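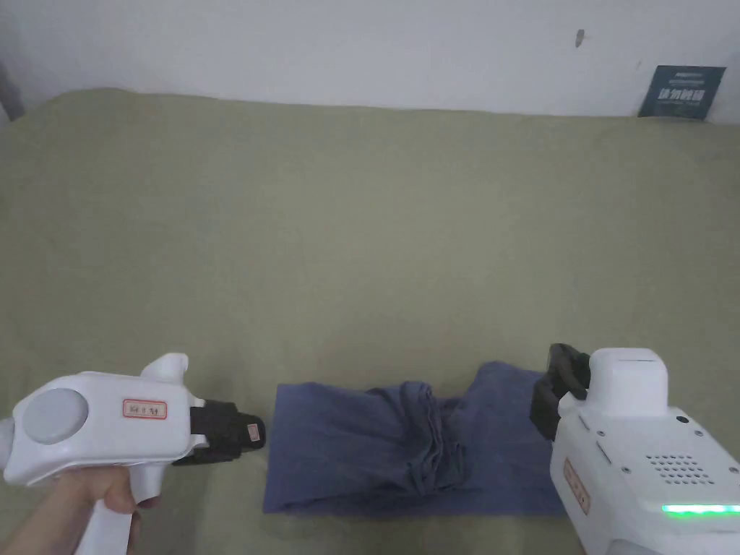 Search this repository Go to file

Kusurham Bedroom Folding Set, README

Maintained by Naomi Obura. Garment list by Deepika Naidu. Complaints to Tatu Were, who asked for them.
Last edited 2023-01-17

What this is

Kusurham is a collection of recordings of clothes being folded on a bed. It holds 2,000 folds. Most of them are competent, a few are handsome, and a fair number look like what you would find in the bottom of a hockey bag. All of them are kept. If you only want tidy ones, filter on the finish column and leave the rest for people with stronger stomachs.

It is the second set from the Clurnska project. The first, Lema, was all table work, and after it came out we had a polite stream of letters pointing out that hardly anyone folds their laundry on a table. They dump it on the bed, look at it for a while, and fold enough of it to be able to lie down. Kusurham tries to take that seriously.

What is in it

Trousers, long and short
T-shirts and button-up shirts
Pyjama bottoms, mostly cotton
Bath and hand towels
Pillowcases
One tea cozy (see Known problems)

No socks. We had a long talk about socks in October and would prefer not to have it again.

Garments were bought second-hand or brought from home, then washed before their first session and every 20 folds after that. Nothing was ironed. Deepika's list gives each piece a short name, a colour and a fabric guess, and the fabric guesses are honest guesses. Where the care tag had been cut out she wrote "soft" or "not soft", and these have been left alone as they turn out to be fairly useful.

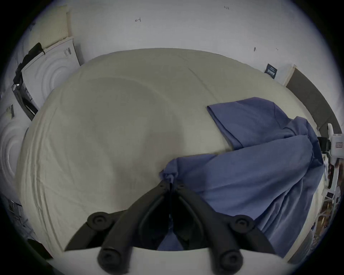
Page 7

How the folding was done

Each item starts in one of three states, recorded in the start column.

flat: laid out face down, sleeves or legs straight
dropped: let go of from waist height, left however it lands
heap: pulled out of the basket with whatever was attached to it

Dropped is the most common, and the most like life. A dropped shirt will generally have a good half of itself where you want it and the other half heading for the floor. Folders were told to bring it back onto the bed before starting. Some preferred to fold it where it hung and haul the result up afterwards. Those rows are marked "edge" and we have grown fond of them.

The house fold for trousers is leg over leg, crotch point tucked in, then hem to waist, then once more if they're long. Shirts go face down, sides in, sleeves back along the body, bottom up to the collar. Towels are thirds and then half. Najwa Hattar does towels in half and then thirds, was asked to stop, and did not. Her rows are marked "NH" in the method column.

Smoothing counts as part of the fold. If you're cutting the recordings into steps, please don't throw it out as dead time. On a soft mattress it takes longer than the folding does, and a pair of cotton pyjamas will undo itself out of spite if you skip it.
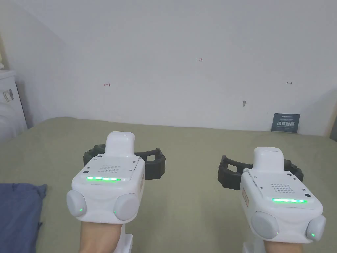 The finish column runs from 0 to 8, scored by Hamisi Massawe, who did retail for years and has opinions. An 8 could go on a shop shelf. A 5 would go in a drawer. Anything under 3 would go in a drawer if the drawer were leaned on. Hamisi scored the whole set twice, some weeks apart, and both passes are in the table. He was harder on pillowcases the second time and won't say why.

Files

garments.csv: one row per piece, with Deepika's names
folds.csv: one row per fold, with start, method, finish_1, finish_2 and notes
rooms.txt: a paragraph on each bedroom
sessions/: the recordings, foldered by room and then by day

The notes field is free text. It was typed at the bedside by whoever was nearest, so expect "good", "ok", "bad", "bad but quick", and a recipe for lentils in the middle of the Dukgate rows.
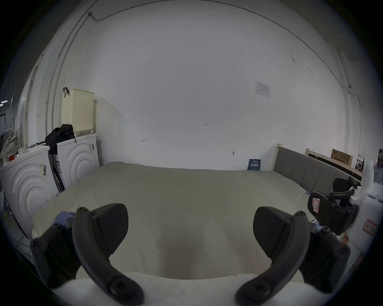
Bed covers matter more than we expected, and rooms.txt says what was on the bed each day so far as anyone remembered to write it down. A smooth duvet lets a garment slide when you pull at one corner, and a pillow left under it makes a hill that shirts roll off. It also says what lives around the bed, for anyone matching sessions to rooms by eye. The room with "1-23" handwritten in small characters on the wall, an arrow to each side of it and a metal hook just below, is the easiest to pick out, and the grey headboard with the vertical stitching and light wooden rail will settle any argument. Covers were straightened between folds when someone felt like it. There's no column for that.

Known problems

Colour names are Deepika's and don't always survive the lighting. Something listed as navy can pass for black, and greens drift toward grey and back. Match on garment name instead.

Two pairs of trousers swapped labels partway through. We think we fixed it.

The tea cozy got in by accident with a load of towels. Its finish scores are excellent and should be ignored.

Left-handed folders are under-represented. So are people who fold well when tired.

Use

Free for research and teaching. If you publish with it, cite the set as Kusurham and say which finish pass you used. If you work out a fitted sheet, write to Tatu at once, whatever the hour.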